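Start Ausgaben Themen Termine Abo Kontakt
Newsletter > Ausgabe Juli > Angebote und Geräte

Greifpaket Küche von Skerklow: Deckel, Töpfe, Schüsseln

Skerklow bietet sein Greifpaket für Küchengeschirr jetzt auch zur Miete an. Bisher gab es das Paket nur zusammen mit einer Beratung, was für kleinere Werkstätten und Lehrküchen meist zu teuer war. Die Monatsmiete beträgt 1.000 Euro, der Kaufpreis für die Software allein liegt bei knapp 2.000 Euro. Enthalten sind die Greifroutinen, eine Einrichtungshilfe am Bildschirm und zwei Schulungstage. Den Arm und den Greifer bringt der Kunde mit oder mietet sie getrennt über Stumer.
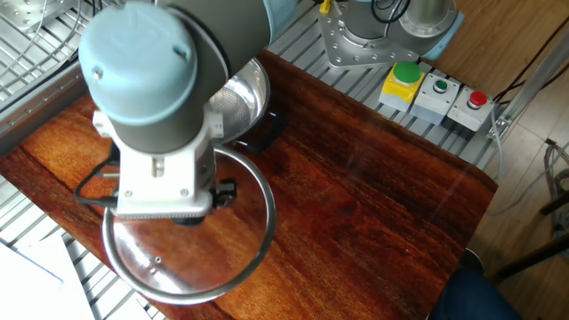 Das Paket richtet sich an Betriebe, die Geschirr sortieren, abdecken oder umsetzen und dafür keine eigene Programmierung aufbauen wollen. Skerklow liefert fertige Abläufe für Töpfe mit Seitengriffen, für flache Schüsseln und für Deckel. Die Deckel sind der schwierigere Teil. Ein Glasdeckel mit Edelstahlrand, durch den man die Maserung des Tisches sieht, bietet einer Kamera wenig Halt, und auf dem Glas liegen zusätzlich die Spiegelungen der Beleuchtung. Die Software sucht deshalb zuerst den Metallrand und errechnet daraus die Mitte. Bei Deckeln aus Metall oder Kunststoff lässt sich dieser Schritt abschalten, das spart etwas Zeit pro Griff.

Eingerichtet wird das Ganze über ein Formular. Man wählt die Geschirrart, gibt Durchmesser und Höhe ein und führt den Arm einmal von Hand an die Ablageposition. Nach Angaben von Szu-yu Chien, die bei Skerklow die Schulungen leitet, kommen die meisten Teilnehmer am ersten Tag bis zum ersten eigenen Ablauf. Am zweiten Tag geht es um Fehlgriffe und darum, wie man die Grenzwerte für die Greifkraft setzt. Wer schon mit einem anderen System gearbeitet hat, kann die Grundlagen überspringen. 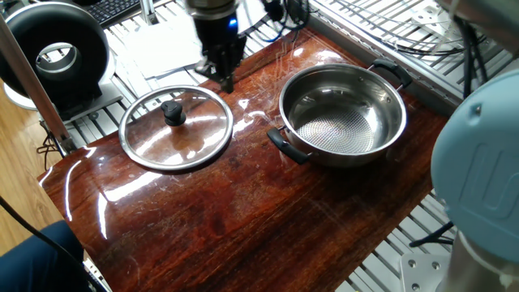

Für die Stellfläche macht Skerklow nur wenige Vorgaben. Der Tisch muss fest stehen und der Arm den ganzen Arbeitsbereich erreichen. Stark spiegelnde Oberflächen sind erlaubt, verlängern aber die Einrichtung, weil die Belichtung der Kamera dann von Hand nachgestellt werden muss. Matte Unterlagen gibt es als Zubehör bei Hettiarachchi, sie sind im Mietpreis nicht enthalten. Auch ein Ersatzsatz Greiffinger wird getrennt berechnet.

Die Dokumentation liegt auf Deutsch und Englisch vor. Sie ist ordentlich gegliedert, das Kapitel zu den Fehlermeldungen fällt allerdings knapp aus. Mehrere Meldungen sind nur mit einer Nummer aufgeführt, und man muss beim Support nachfragen. Der ist werktags bis 16 Uhr telefonisch erreichbar, am Mittwoch nur bis mittags. 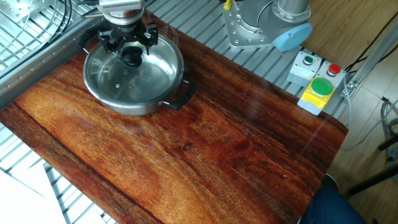 Neu in der Mietversion ist die Anbindung an Senulero, das Protokollprogramm aus demselben Haus. Damit lässt sich jeder Griff mit Uhrzeit, Kraftverlauf und Ergebnis speichern und später als Tabelle ausgeben. Für Schulen dürfte das nützlich sein – in einem Betrieb mit eigener Auswertung braucht man es eher nicht. Die Anbindung ist standardmäßig ausgeschaltet und wird in den Einstellungen unter »Protokoll« aktiviert.

Gemietet wird monatsweise mit einer Mindestlaufzeit von zwei Monaten. Wer danach kauft, bekommt die erste Monatsmiete angerechnet. Anfragen nimmt der Vertrieb von Skerklow entgegen. Für Termine vor Ort sollte man die Maße des eigenen Geschirrs und den Typ des Arms bereithalten.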